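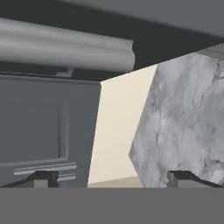
A day at the Drekdale foundry

I'd wanted to see inside the Baumgartner works at Drekdale ever since I started reading about bimetal castings, and in October they finally opened the doors for a day. I got there at half past eight, far too early, and was handed a coffee and a pair of safety boots two sizes too big. No matter! By nine we were on the casting floor.

Jonas Haslinger took our group round. He has a lovely way of explaining things with whatever is in his pockets, and for most of the morning that was a bronze ring sawn in half. The ring had a steel backing, and he passed it along so we could run a thumbnail over the line where the two metals meet. I couldn't feel a thing.

Joining them is the hard part. The steel shell goes into the spinning machine hot, the bronze is poured in at one end and the spin throws it outwards against the wall. If the shell is too cool, the bronze freezes before it bonds. If the surface has picked up oxide on the way over, you get a dark seam that opens up later under load. They use a flux for this, and I asked what was in it, and Jonas laughed and moved us on to the furnaces.

We saw two pours. The first was a short bush, over in a couple of minutes, and the second was a sleeve weighing 145 kilos (the noise! I could feel it through the floor). You stand behind a screen and don't see much of the metal itself, just an orange glow on the guard and then a long wait while it cools under water sprays.

After lunch, soup and very good rye bread, we went up to the lab. Marlies Bachmann had polished sections ready under three microscopes, all cut from the same trial batch, which they call Viltarell. In the good one the bond line was thin and even. In the worst there was a string of tiny pores all the way along, and she was just as happy to talk about that one. Their shear tests on the batch gave 90 MPa for the poorest sample and 204 for the best, and the only thing changed between them was how hot the shell was before pouring. I'd have guessed it mattered, but I'd never have guessed that much.

Somebody asked about aluminium on steel. Marlies pulled a face and said the brittle layer between the two grows too thick, though they're trying a thin zinc coating with the people at Konden. I'd love to go back and see how that gets on.

Practical bits: the bus stops right outside the gate, the tour involves a lot of metal stairs, and you should bring thick socks for the boots.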